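How do I stop the hem of a long curtain from curling?

Asked by Grethe Kragh
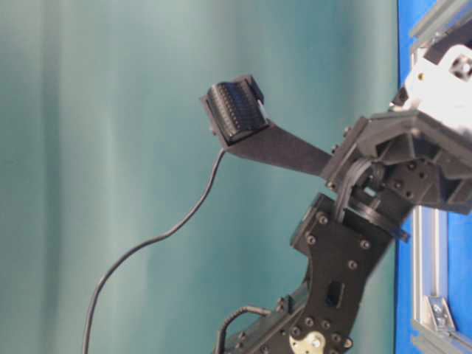
Question

I have sewn a long curtain for my hobby room from a thin polyester fabric. The finished length is 122 inches. I made a double hem and pressed it with the iron, but after the first washing the bottom edge rolls to the front. I pressed it again two times and it comes back in a few days. Should I open the whole hem, or is there a method which is less work? I don't want to glue it.

Answers

Prodromos Spanos
14 people found this useful

I had the same problem in July with curtains for my mother. Please check first your stitches. If they are very short, the thread pulls the fabric together and the edge must roll. I opened the hem, washed the fabric one time with no hem, let it hang for a night and then sewed again with a longer stitch. It was a slow job but the edge is straight now. Also be careful with the iron, polyester becomes shiny very fast. Use a cotton cloth between.

Budholm

Put weights in. I use the flat ones, 6 in each curtain, inside the corners and the seams.

Gavalas

Weights helped me only a little. Is your thread cotton? Cotton thread can shrink in the wash and polyester fabric does not. I changed to polyester thread and had no more curling. You can try it on a short part before you open everything.

Contact us | Copyright Drirlow Home Help | Back to top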